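Uvondale Farm Stress Check-In: survey data

README, second release

What this is

Answers from a postal and online questionnaire about stress, sleep and asking for help among people who work on farms in the Uvondale and Cletthorpe districts. The survey opened in February and ran for 4 months. Over 800 people started it. The public file holds a sample of 300 completed forms.

Files

responses.csv has one row per person.
codebook.txt lists every question as it was worded, with the answer codes.
districts.csv matches district codes to names.

Who could take part

Anyone 18 or older who lived or worked on a farm in either district, including hired hands, spouses and retired owners still living on the property. Seasonal pickers were invited through the Salazar packing shed, but few of them replied, so please don't use the file to say anything about seasonal labor.

Main columns

id: random number, not linked to any mailing list
age_band: ten-year bands, top band 70 and up
role: owner, family, employee, retired
farm_type: dairy, grain, orchard, mixed, other
sleep_hrs: hours on a usual work night, self-reported
talked_to: last person the respondent spoke to about stress
would_call: whether they would call a help line, scale of 1 to 5

Blank cells mean the question was skipped. The code 99 means "prefer not to say." Keep the two apart when you work out percentages.

Known problems

The paper form had would_call printed with the scale reversed in the first mailing. Rajitha Bhattacharjee recoded those rows, and they carry a 1 in the column form_a.

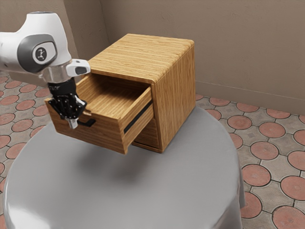 Dairy farms are overrepresented in Cletthorpe. No weights are supplied. Free-text comments were removed because small communities make it easy to guess who wrote what.

Use and contact

Free for research and teaching. Do not try to identify anyone. Cite as the Uvondale Farm Stress Check-In, release 2. Corrections go to Selvaraj Abeysekara at the Zundau Rural Health office.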